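Projet de deuxième année : le gaspillage alimentaire au restaurant universitaire
Groupe : Sumaiya Saha, Laurier Grewal, Bit-na Hong
Encadrante : Myung-ja Jeon

2. Méthode

Les pesées ont été faites au service de midi, pendant 12 services. Les restes étaient triés en deux bacs, pain d'un côté et tout le reste de l'autre. Les os, les peaux et les serviettes en papier ont été retirés avant la pesée. La balance ne descend pas sous 5 g, ce qui suffit pour des bacs entiers.

Nous avons récupéré 1 198 plateaux. Un questionnaire court était proposé à la sortie, et 180 personnes y ont répondu. Young-sook Hyun, responsable de la cuisine, nous a donné les quantités préparées chaque matin. 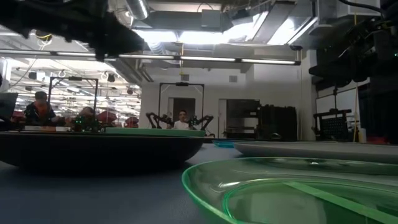

Les restes varient surtout selon l'accompagnement. Les légumes vapeur reviennent beaucoup plus que les pâtes, même quand la portion servie est la même. Pour le pain, la plupart des répondants disent en prendre deux morceaux par habitude et n'en manger qu'un.

3. Limites

Le questionnaire a été rempli par des gens qui avaient le temps de s'arrêter, donc sans doute moins par ceux qui reprennent les cours à 13 h. Les deux premières pesées ont été notées sans déduire le poids du bac. Laurier les a corrigées ensuite dans le tableau (annexe B).

4. Suite

La cuisine accepte de tester une petite portion de légumes avec possibilité de se resservir. Le pain serait placé après les plats chauds. Les pesées reprendraient avec le même protocole.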